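By the time I got to the club room on Saturday, Najwa had already named the arm. Gandine, she said, like it was a perfectly normal thing to call a robot. I said fine, as long as Gandine could pick things up, and she gave me a look, and I went to find a chair.

We had one afternoon left before the Fluvonano Cup and our picking score was garbage. King-fai Lai had been keeping a log since September (he's that guy, I love him) and it said 1,247 tries. I didn't ask how many were good ones. He'd have told me!

"Try the red block first," I said.

"We always try the red block first," Najwa said. "The red block is easy. It's the shiny stuff that kills us."
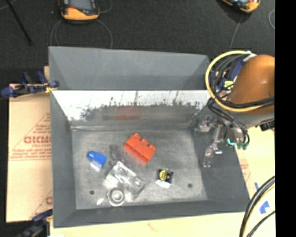

"So how does it decide what to grab first?" King-fai's little brother asked from the doorway.

"It gives every spot a score for how likely the grip is to hold, and it goes for the highest one," King-fai told him, without looking up from his laptop.

The kid thought that over and said it sounded like how he ate trail mix. Then he sat down next to me and wouldn't leave, so I gave him the stopwatch.

Najwa changed one number. I saw her do it, one number, and she wouldn't tell us which. She hit enter and we all leaned in over the table like it was a birthday cake. My phone buzzed, my mom wanting to know about dinner, and I let it buzz.

"Go on, Gandine," I whispered. Don't tell Najwa.

Comments

mossy_k: The trail mix line got me. Is there a part two with the Cup??

Voicu: WHICH NUMBER

dlpark: My team had a bin like this and clear plastic was our nightmare too, lol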